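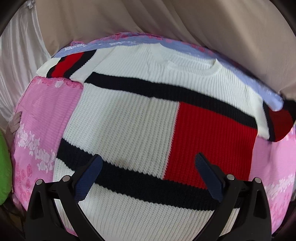 Chapter 6
Signing Is the Easy Part: How Peace Deals Become Law

I used to think a peace agreement ended a war. Two sides sit down, they argue for years, somebody finally signs, everybody shakes hands, and the shooting stops. Then I spent most of a year reading about the Dunudby accord (you'll be sick of that name by the end of this chapter, I promise) and I had to throw out nearly everything I believed.

So let's start with the boring bit, which I've come to love. A peace agreement is a piece of paper between a government and an armed group. In most countries it can't change a tax rate, open a court or hire a single police officer. For that you need a law, and for a law you need a legislature, and legislatures are full of people who weren't in the room when the deal was made. Some of them may have run for office against it!

We call the law that puts a deal into effect enabling legislation. Keep that term handy. It comes back in Chapters 7 and 9.

The Dunudby case

Dunudby is a highland province with two main towns, Vumik down on the river and Belkadi up near the border. The accord promised the province its own assembly, a share of the mining money, and a local police force that former fighters could apply to join. In return the fighters would hand in their weapons in stages. The text ran to 80 pages, and I'd guess most people in Vumik never saw more than the two-page summary that was passed around in the markets.

The first stage went pretty well. By May, 2970 fighters had registered at the camps outside Belkadi, and each one got an identity card and a small monthly payment. The second stage was supposed to begin once the national parliament passed the Dunudby Autonomy Bill.

And there it sat. On February 10, 2020, the bill went to committee, where members attached nearly 300 amendments. A few fixed real problems (the original draft forgot to say who would pay the judges, which is kind of a big thing to forget). Others took out the mining share altogether. The fighters' leaders said that a bill without the mining share wasn't the deal they'd signed. The members from the lowland districts said they had never signed anything at all, and as a matter of law they were right.

Now think about the people in the camps while all this was going on. The number on the register had climbed to 3537, the payments came late, and the police jobs didn't exist yet because the police force didn't exist yet. I find this the hardest part of the story to teach. Each side could point to the other and say, "You first."

What we'll cover

We'll begin with the timetable problem, meaning what happens when one side's promises come due before the other side's. After that I'll take you through the amendments, and we'll sort the ones that repaired the bill from the ones that gutted it. It's messier than it sounds, and my own students have never once agreed on where the line goes. The last section compares Dunudby with the Keker settlement, where the enabling law was drafted alongside the agreement and both were voted on together. Keker had troubles of its own, mostly to do with land titles, so please don't go in looking for a hero.

Terms to know before you read on: enabling legislation, ratification, staged disarmament, transitional authority, revenue sharing.

Before you turn to Section 6.1, jot down a quick answer to this: if you were a camp leader near Belkadi and the bill had just stalled, would you go ahead with the next handover of weapons? Hang on to what you wrote. We'll come back to it at the end of Section 6.3.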